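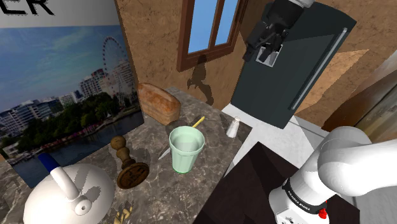
How Does a Ferris Wheel Turn?

A Ferris wheel is a very large wheel that carries people up into the air and gently back down. It was named after the engineer who designed the first one, which opened in Chicago in 1893.

The center of the wheel is called the hub. Thin spokes join the hub to the rim, much like the spokes of a bicycle. They pull evenly on the rim so that it keeps its round shape.

Passengers sit in cabins on the rim. On many wheels, each cabin hangs from a pivot. Gravity pulls the heavy floor downward, and the cabin stays upright as the wheel goes around.

Electric motors turn the wheel. Riders are spread around the rim, so the weight going up is close to the weight coming down. This is called balance, and it makes the motors' work much easier.

Try it yourself: Hang a paper cup by a string from a pencil. Tilt the pencil. Which way does the cup point?

Words to know: hub, spoke, rim, pivot, gravity

Text: Yhon Montoya, Marham Children's Library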